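Speaker notes: Moving a translation memory server to a new host without losing segments
Speaker: Defne Kocabaş
Session length: 40 minutes plus questions
Last revised 2024-07-01

Slide 1. Title
Introduce myself. I maintain the language database servers at Koldale. Scope of the talk is one migration, from the old Vidmar host to the new one at the Boltusden site. The client software stayed the same. Only the server, the database engine version and the file paths changed.

Mention that the scripts are on the handout and don't need to be copied down.

Slide 2. What was on the old server
Three kinds of data: translation memories, term bases, project records. 387 translation memories in total. 28 of them were in daily use. The rest were client archives that get opened when an old client comes back.
The project records live in one database. The memories are separate files, each with its own index. This matters on slide 5.
Pause for questions about file layout. People who run a single combined database should hear now that slides 5 and 6 won't apply to them.

Slide 3. Why the backup alone was not enough
The nightly backup copied the memory files while the service was running. An open memory keeps recent segments in a journal file. The backup job skipped journal files by extension. A restore from that backup opened cleanly and reported no errors, but it was short by whatever had been in the journal.
Amanuel Dinsa found this in a test restore. One memory should have had 2,061 segments added during the month and the restored copy had 2,000. The missing segments were all from the last working session before the backup.
Say this slowly. The integrity check passes on a file in this state. It checks the structure of the file and does not know what the journal held.

Slide 4. Order of work
Read through the list once, then go back to step 3.
1. Announce the outage and set the server to refuse new logins.
2. Wait for open sessions to close. Disconnect the ones that don't.
3. Flush the journals. Use the maintenance command for this. Stopping the service does not flush them on the older version.
4. Stop the service and set its startup type to manual.
5. Confirm that no journal file is larger than the empty header.
6. Copy the data folder to the new host.
7. Compare checksums on both sides.
8. Attach the memories on the new host, still with logins refused.
Step 4: the startup type is there because the old host was set to restart after updates. Ours restarted during the first rehearsal and the service came back up with it.

Slide 5. Paths
The project database stores the full path of every memory. The old paths started with a drive letter. The new host uses a network share name. Opening a project with a stale path gives the message "resource not available," and the client then offers to create a new empty memory under the old name.
If a user accepts, new work goes into the empty memory. It has to be merged back later by hand.
We ran the path update as one transaction before any user logged in. Script A on the handout. It prints the old and new path for each row and makes no change until it is run a second time with the commit switch.
Watch for mixed case in folder names. The old host ignored case and the new share does not.

Slide 6. Rebuilding the indexes
Indexes from the old engine version can be read by the new one, but fuzzy match scores come out different for segments with inline tags. Duván Marulanda compared scores on a fixed set of source sentences before and after. After a rebuild the scores agreed.
Rebuild takes time in proportion to segment count. Do the active memories first and open the server to users, then work through the archives in the background. Lock each archive while its index is being rebuilt.
Show the log extract. Point at the line with the word "deferred." It means the rebuild was queued and has not happened yet. We read it as success the first time.

Slide 7. Permissions
User accounts moved over with the project database. Group membership did not, as groups were held in the directory service of the old site. Wubit Tufa exported the groups to a text file and we recreated them with Script B.
Default permission on an attached memory is read and write for all users. Change this before opening logins. Freelance accounts should have read access only, except for the memories listed in their project.

Slide 8. Client side
Each client keeps the server address in a local settings file. We kept the old server name as an alias pointing to the new host, so no client had to be touched on the day. The alias is due to be removed in November. Until then, a weekly report lists the clients still using it.
Offline packages checked out before the migration carry the old address inside the package. They return correctly as long as the alias exists. After it goes, they have to be opened and edited. Ask project managers to call in old packages well ahead of that.

Slide 9. Rollback
We kept the old host powered on, service stopped, data folder read-only. Rollback was allowed up to the moment the first user saved a segment on the new server. After that point the two copies differ and going back means an export and merge.
Obaidul Fakir had the decision. One name, written in the plan.

Slide 10. Open items
The Wokia connector still writes its own log to a fixed local path. Workaround is a folder link on the new host.
Archive memories with a missing language code attach but can't be selected in a project. Set the code in the memory properties and attach again.
Backup job now includes journal files and runs after a flush. Test restore is monthly, and segment counts are compared with the live server.

Questions
If asked about running both servers in parallel: we did not try it, and the license terms need to be checked first.
If asked for the scripts in another shell, take an email address.

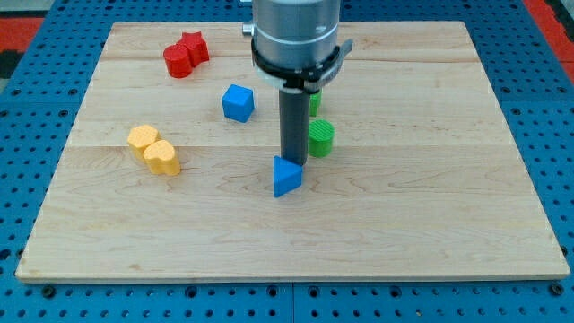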